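Search this site Enter keywords Go

Gripper fault stops jar sorting work at Plavereck

Reading time: 2 min

Work on a two-arm robot cell at the Plavereck laboratory was stopped on 23rd June after one gripper did not close fully on command. Nothing was broken and no person was near the arms at the time, the laboratory said.

The cell is used to practise putting spice jars on a wire rack. According to Razia Bugti, who leads the tests, the fault came in run 194 of a planned 500. A jar slipped from the fingers and rolled to the wall of the cell. The operator, Waqas Magsi, pressed the stop button, and both arms stayed in their position.

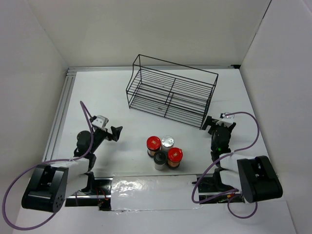 Why did the software not stop the arm by itself? The controller was reading the old finger position — it received no new value for 18 seconds, and it treated the last one as correct.

The technicians suspect a loose connector, but they did not yet confirm it. Until then the arms may move only at low speed, and an operator must keep a hand on the stop button. A new check will also halt both arms when the position signal is late.

Ms Bugti expects that the remaining runs will start again after the connector is replaced.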